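Guía de puesta en marcha y cuidado de las bayetas Koltura
Sección 3: el estreno, el aclarado y el secado junto al fregadero

Si vienes de la sección anterior ya tendrás el rincón del fregadero despejado y el paquete abierto. Si te la has saltado, tampoco pasa nada, yo también me salto siempre la parte de desembalar. Lo único que necesitas ahora es una bayeta, agua del grifo y un escurreplatos o cualquier sitio donde la tela pueda colgar con un poco de aire por los dos lados.

Escribo esta guía desde mi propia cocina, que es donde pruebo todo lo que vendemos en Skornaler, y por eso a veces digo «yo lo hago así» en lugar de «el usuario deberá». Las manías son mías. Si tu fregadero es distinto o tienes la encimera de otro material, adapta lo que haga falta.

3.1 Antes del primer uso

Las bayetas salen del taller con un apresto ligero que las mantiene planas en el embalaje. Hasta que no se va, la tela resbala sobre el agua en vez de recogerla, y entonces llegan los mensajes de «¡esto no absorbe nada!». Absorbe, pero hay que darle un primer baño.

1. Llena un barreño o el propio fregadero con agua templada. Con tres dedos de agua sobra.
2. Mete la bayeta abierta y apriétala contra el fondo hasta que deje de flotar.
3. Déjala en remojo 19 minutos. (Sé que es un número rarísimo, pero a los 15 todavía me quedaban esquinas tiesas y a los 20 ya me había puesto a hacer otra cosa.)
4. Sácala, escúrrela sin retorcerla y aclárala bajo el grifo hasta que el agua salga limpia.
5. Cuélgala y espera a que se seque del todo antes de usarla por primera vez.

Nota: el agua del primer remojo puede salir un poco azulada. En las dos o tres primeras veces es normal. Si sigue tiñendo después de la cuarta, escríbenos con la referencia del paquete, que está impresa en la solapa (la del modelo de rayas es la 1292).

Precaución: nada de suavizante en este primer baño, ni en ninguno de los siguientes. Deja una película sobre la fibra y la bayeta vuelve a portarse como el primer día.

3.2 Cómo cogerla y cómo escurrirla

Parece una tontería dedicarle un apartado a esto, pero la mayoría de las bayetas que nos devuelven están deformadas por el centro, y casi siempre es por escurrirlas como si fueran una toalla de playa. La tela es fina, tiene los canales en una sola dirección y conviene respetarla.

1. Recoge la bayeta por un borde, dejando que el resto cuelgue o se abra.
2. Pliégala a lo largo de las rayas, nunca en diagonal.
3. Aprieta desde arriba hacia abajo con la mano cerrada, como si vaciaras un tubo de pasta de dientes.
4. Ábrela, dale una sacudida corta dentro del fregadero y repite si todavía gotea.
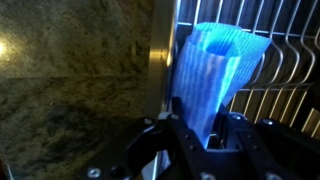
Con dos pasadas de estas suele bastar. Si después de la tercera sigue soltando agua, lo más probable es que te haya quedado un pliegue cerrado por dentro; ábrela entera, alísala con la palma y vuelve a empezar. Yo al principio apretaba con las dos manos y muchísima fuerza, y lo único que conseguía era mojarme las mangas.

Nota: los bordes no llevan dobladillo. Es a propósito, para que no se acumule humedad en la costura, pero también quiere decir que un tirón fuerte desde una esquina puede abrirla. Si aparece un hilo suelto, córtalo con tijeras y no tires de él.

Precaución: si acabas de limpiar una placa o una bandeja de horno, espera a que se enfríe la tela antes de meter la mano. La bayeta guarda el calor más de lo que parece.

3.3 Limpieza diaria de la encimera

El orden que sigo es de lo más limpio a lo más sucio, y el fregadero siempre al final. Al revés hay que aclarar cada dos minutos y se hace eterno.

1. Retira las migas en seco, con la mano o con un cepillo pequeño. La bayeta húmeda las arrastra, pero se quedan metidas entre los canales y luego cuesta sacarlas.
2. Humedece la bayeta y escúrrela como en el apartado 3.2. Tiene que quedar húmeda, sin gotear.
3. Pasa primero por las zonas lisas, con recorridos largos y hacia ti.
4. Dobla la bayeta y usa una cara limpia para el canto de la encimera. Los cantos redondeados engañan mucho: desde arriba se ven perfectos y por debajo tienen el churrete del aceite de ayer.
5. Aclara, escurre y repasa el borde del fregadero y la base del grifo.
6. Si tu encimera es de piedra pulida, seca con un paño aparte para que no queden cercos.

Para la grasa pegada, una gota de lavavajillas en la propia bayeta y ya está. Si prefieres preparar una mezcla para varios días, pon 500 ml de agua en un bote con pulverizador y añade una cucharadita de jabón neutro. Yo uso el Prundolside sin perfume, que es el que metemos en el lote de inicio, aunque cualquier jabón suave te servirá.

Precaución: no uses vinagre ni limón sobre mármol o piedra caliza. En el granito tampoco me gusta abusar, por el sellado. Y la lejía, fuera: además de estropear el color, debilita la fibra.

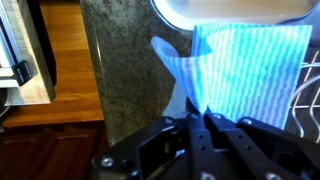
¿Puedo usar la misma bayeta para fregar los platos y para la encimera?
Mejor ten una para cada cosa. La de los platos se llena de jabón y deja velos al secarse sobre una superficie oscura, y la de la encimera recoge cosas que no quiero en mis vasos. Si solo tienes una, lávala con agua caliente y jabón entre un uso y otro, y dale tiempo para que se seque.

3.4 Secado y sitio fijo

Una bayeta hecha una bola en el fondo del fregadero huele mal al día siguiente, sea de la marca que sea. Por eso insisto tanto en que le busques un sitio fijo y en que ese sitio esté a mano – si tienes que cruzar la cocina para colgarla, no la vas a colgar.

1. Elige un punto con corriente de aire. Cerca de una ventana es lo ideal.
2. Deja la bayeta extendida sobre una varilla o un borde, sin que toque el fondo del fregadero.
3. Dale la vuelta una vez, sobre todo en invierno.
4. Cuando esté seca se notará algo rígida. Se ablanda en cuanto la mojas.

Si tienes el soporte Caruso, el de pinza, colócalo con la apertura hacia arriba y no lo cargues con más de una bayeta. El adhesivo necesita una noche entera antes de soportar peso, y no agarra bien sobre piedra rugosa ni sobre azulejo con mucho relieve.
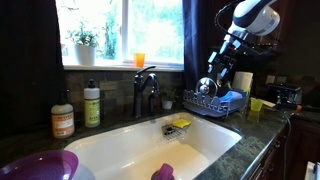
Elegir el sitio de cada cosa lleva un par de días de prueba, y te recomiendo que no compres ningún accesorio hasta haberlos pasado. Empieza por lo que más usas: el jabón a un lado del fregadero, lo que tiene que escurrir al otro. A mí me funciona tener los dos botes con dosificador a la izquierda y el escurreplatos a la derecha, y así no cruzo las manos mojadas por delante del grifo. El estropajo amarillo va aparte, en su cestita de alambre dentro de la pila, para que lo que suelte caiga donde tiene que caer. Las macetas son cosa tuya; solo ten cuidado de no salpicarlas con agua jabonosa cuando sacudas la bayeta.

3.5 Lavado a máquina

Una vez por semana, o antes si ha trabajado mucho, la bayeta va a la lavadora.

1. Aclárala primero a mano para quitar los restos gordos.
2. Métela en una bolsa de malla, sola o con otros paños de cocina.
3. Programa corto, detergente en poca cantidad y centrifugado suave.
4. Cuélgala al aire. Secadora no, ni siquiera en frío.

Nota: evita lavarla con toallas de rizo. Sueltan pelusa, la pelusa se mete en los canales y te pasarás una tarde quitándola con un cepillo de dientes viejo (hablo por experiencia).

3.6 Si algo no va bien

La bayeta deja marcas: lleva demasiado jabón o está poco aclarada. Remójala en agua templada limpia y repite el secado.

La bayeta huele: no se está secando entre usos. Lávala a máquina y cámbiala de sitio.

La bayeta se ha encogido un poco: mójala, estírala con las manos a lo largo de las rayas y déjala secar en plano.

La bayeta se ha rasgado: pásala a trabajos sucios, como los rodapiés o la bici, y saca otra del paquete. El recambio se estrena igual, empezando por el remojo del apartado 3.1.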